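Looking after a white worktop

A white top shows everything, so most of the work is in wiping it little and often. These tips are for laminate and painted boards. Stone and oiled wood need different treatment.

Daily wiping

Use a damp cloth, a drop of washing-up liquid and warm water. Wring the cloth out well. Water that sits along a join will get under the surface and swell the board, and a swollen edge can't be flattened again. Dry with a tea towel.
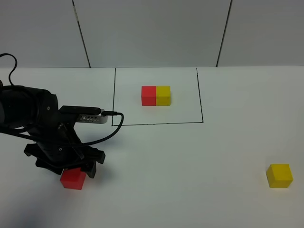 Tea, coffee and curry

Mix bicarbonate of soda with a little water until it is as thick as toothpaste. Spread it on the mark, leave it for 18 minutes and lift it off with a soft cloth. Turmeric may need two goes. Don't scrub with the green side of a sponge. It takes off the shine and the dull patch will stain faster than before.

Ink and felt tip

Surgical spirit on cotton wool, dabbed and turned often. Rinse afterwards. Try it somewhere out of sight first, particularly on paint.

Scratches

Light ones can be filled with a white repair stick. I use the Pladalov one, warmed in the hand before use. On a painted top, rub down with 400 grit paper, wipe off the dust and touch in with two thin coats. Keep the 4000 grit for the last polish on gloss paint. Leave the top overnight before putting anything back on it.

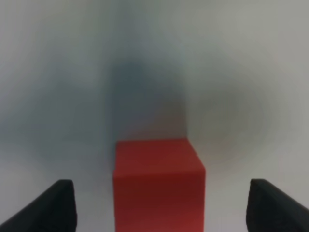

Colour transfer is the other common trouble, and it mostly comes from cheap dyed or painted things left standing in the damp. Before keeping anything brightly coloured on a white top, rub it hard with a wet white cloth and look at the cloth. Red is the one I always test, and a solid red block like this one would get a rub on every face. If colour comes off, stand the thing on a saucer or a piece of felt. A pink mark caught the same day usually goes with the bicarbonate paste. Old ones may only fade.

Felt pads under lamps and radios save a lot of filling later. Change them when they go hard.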